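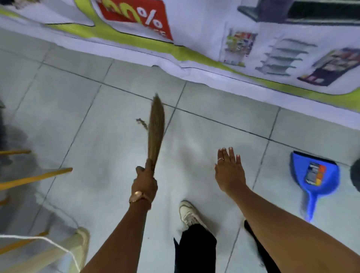
Okay, so I finally sat down with the Stallmont reissue last night and I have to write this while my ears are still buzzing. Both discs, start to finish, then side three again. For anyone who joined the list recently, Stallmont was the tape label that put out all that crunchy, half-broken drum machine music before the Skondley people moved away and started doing club nights. I only ever had dubs of dubs, so hearing "Erkik" with an actual low end is a shock (a great one!). The new sleeve goes all in on the cheap printed look that the original tapes had, loud and a bit ugly in the best way, and if you want the flavor of it, think of that banner with the yellow-green band swooping across it and the big percent symbol on red. Put a cassette title over that and you're most of the way to the spring catalog.

Now, to the question from last week:

> On 11/03/2021, Bezawit Demissie wrote:
>
> Does anybody know if the version of "Bogale" on the reissue is the
> tape version or the live one? The track list only gives the title.
> I have the tape and there's a spot near the middle where the kick
> drops out and you get nothing but the hiss and that bell sound, and
> then it comes back at what I swear is a different speed. If they
> fixed that I'm going to cry.
>
> Also, is it true there were only 400 copies of the first pressing?
> The shop near me says 500 and they want a lot of money for theirs.
>
> Bezawit

Bezawit, put the tissues away, it's the tape version and they left the drop alone! The bell is still there, the hiss is still there, and the kick comes back in a hair faster, same as ever. I played it against my old dub and the only difference I can hear is that the bell rings out longer now. On my copy it always got swallowed by the noise. I'd assumed it was a short sample all these years and it has this gorgeous long tail, almost like a bowl being struck. I went back four times just for that.

The live one is on there too, sort of. It's hidden at the end of side four after a gap, and it isn't listed. It's a rougher take with somebody yelling over the intro, and the break in the second half gets chopped up so hard that it stops being a rhythm for a while. I'd never heard it before. If anyone knows what night it was recorded, please speak up, because the notes don't say a word.

As for the numbers, the insert says 400 for the first run and then a second run of 223, which is such an odd figure that I believe it. My guess is the shop is going by the old discography page that floated around for years and said 500 for everything on the label. You can tell the runs apart by the spine. First run has the catalog number typed, second run has it stamped and usually crooked. Ask them to send you a photo of the spine before you pay anything.

A few other things I noticed, in no order:

- "Skondley Dub" fades out earlier than on the tape. I lose maybe one bar. Not a tragedy.
- The two short pieces that opened side B are now one track with no gap, and I like it better that way.
- Side three is cut LOUD. My needle is not fancy and it handled it fine, but turn down before you drop it.
- The download has 19 tracks and includes the hidden one as its own file, so you can skip the silence.

I also want to make a case for "Erkik" as the best thing the label did. I know most of you go for "Bogale," and I get it, it's the one that makes people run across the room to ask what's playing. But "Erkik" has that bass line that only moves twice in the entire track, and the snares keep piling up on top of it until you're sure it's going to fall over, and it just keeps walking. I've been humming two notes all day. My neighbor asked if I was okay.

I'm putting together a mix of Stallmont stuff and things from the same crowd for January, and I'm short on the slower material. If you have any of the early compilation tapes, even bad rips, write me off list and I'll trade you whatever I've got. I can do vinyl transfers at this end. Bezawit, if your tape of "Bogale" has the untitled thing at the end of side A, I would love to hear that one most of all, mine got eaten by a car stereo years ago.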